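Gultstead Tenants' Cooperative
Household Services Group
Minutes of the meeting held 4th March, Climomstead Room

In the chair: Sigrun Hägglund
Minutes: Noémie Delaunay
Apologies: two received before the meeting, one after

1. Minutes of the last meeting
Agreed, with one fix. Under item 5 the dryer on the second floor was listed as repaired. It is not repaired. The parts are on order.

2. Trovside trial offer
Sigrun reported on the offer from Trovside to place one of their Zarei machines in the shared kitchen and linen room for 12 weeks. There would be no rental charge. We would pay for power, clear a floor space for it and give someone time each day to "reset the work area." Sigrun asked Trovside what resetting means. The answer was that a person puts the boxes, lids and towels back where the machine expects them to be.

Noémie asked how that differs from doing the chore. Sigrun said she had put the same question and had been sent a brochure.

The brochure lists 36 household tasks. Sigrun had gone through it with a pencil and marked the ones that come up in our building on a normal day: putting leftovers in containers, wiping counters, folding sheets, sorting the recycling, emptying the dishwasher. Against most of these the brochure says "in development." Opening and closing a storage container is listed as "in training," and the group spent most of its time on that one, as it is the job the kitchen rota complains about the most.

Noémie's view was that a lid is a fair test. A lid wants a bit of feel in the fingers, it has to go on square, and half of ours are warped from the dishwasher. If a machine can manage one clean container with a flat lid on a clear table, that tells us very little about the cupboard by the stove.

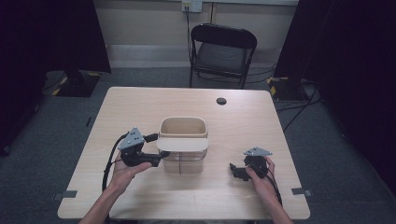

Sigrun said she was less bothered by the warped lids than by the hands. As long as it is a person's arms doing the moving, she would call it a person closing a box, and she would want to see the machine do it alone before the word "trial" was used in a notice to tenants. She added that she had nothing against the work itself and could believe it would lead somewhere in time.

A member by the window felt this was too hard on them. Everyone learns from being shown, and the dishwasher was laughed at once as well. Noémie replied that the dishwasher washed dishes when it was delivered.

There was some discussion of speed. Trovside's letter speaks of 100 practice runs on a single task as a small number. Several members thought that a teenager needs fewer, though it was pointed out that the teenager also needs asking more than once.

Agreed: no machine to be placed in the kitchen for now. Sigrun to write to Trovside with three questions:
– Which of the 36 tasks can be done today with no person helping?
– What happens when an item is not where it should be?
– Who pays for broken dishes?

To come back to the group in May if there is a reply.

3. Kitchen rota
Containers are still being left without lids and lids without containers. The box of odd ones under the sink is full. Agreed to put it out on the landing for a week and recycle whatever is left.

4. Budget
Noémie reported 193 dollars left in the small repairs line. The dryer parts will take most of it. A request for a new step stool was held over.

5. Any other business
The linen room key has been missing again – please sign for it. The lamp over the back stairs flickers and has been reported.

Next meeting in May, same room. Sigrun to send out the date.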